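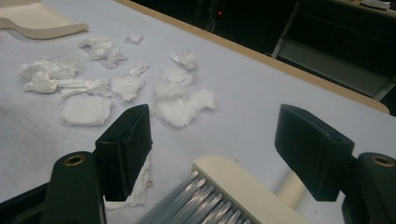

Tissue and a cream-handled brush on the covered table at the Plerkura open day, February.

I went to the Plerkura open day expecting to be sold something, and I was. The hall was full by ten. There were banners for Metard, who make the grippers, and a coffee cart, and a fellow with a headset telling us the future of cleaning up had arrived. It had arrived at one end of a table, under a paper-white cover, with torn tissue spread over it and a brush between two black rubber pads.

I cleaned wards for a living before I wrote about work, so I watched this table longer than most people did. The pitch was that a machine can learn to tidy a messy surface from people doing the job with a hand-held version of its gripper. The handout said 3,061 recordings had been made so far, 745 of them with a brush. It didn't say how many of those were any good. I asked, and was told the data was "very rich."

Maybe it is. But look at what counts as a mess here. Crumpled tissue weighs nothing and stays pretty much where you put it. There were a few reddish specks and stains on the cover, and those interested me far more, being closer to what I used to deal with at four in the morning. When I asked whether the brush was meant to do anything about them, the answer wandered off into a roadmap.

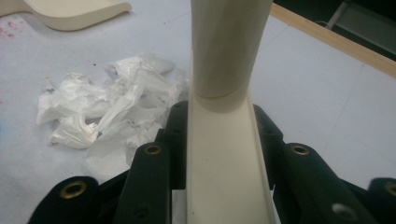
Then there is the matter of grip. A person picking up a brush changes their hold half a dozen times without thinking about it, choking up on the handle for a corner, easing off for a long sweep. Two stiff fingers pinching a piece of plastic can't do much of that. Isla Faulkner, who ran the session, was straight with me about it, and I liked her for it. She said regrasping was the hard part and they were a long way from solving it. I wish the fellow with the headset had said so too.

The brochure claimed the system, which they call Berero, would free up more than 58 hours of labour a month at a mid-sized clinic. Whose labour, and freed up for what? In my experience freed-up hours come off somebody's roster. The trial site at Holanda is supposed to answer this, and I'll read the report when it's out, provided it includes the people who held the mops before.

I don't think the demonstration was dishonest. The staff were friendly and some of them clearly love the problem. But a table with the lights turned down behind it is a long way from a ward with a bed in the road, a drip stand and a visitor who won't move her handbag. Put it in one of those for a night shift and invite me back. I'll bring my own coffee, as the cart was charging six dollars.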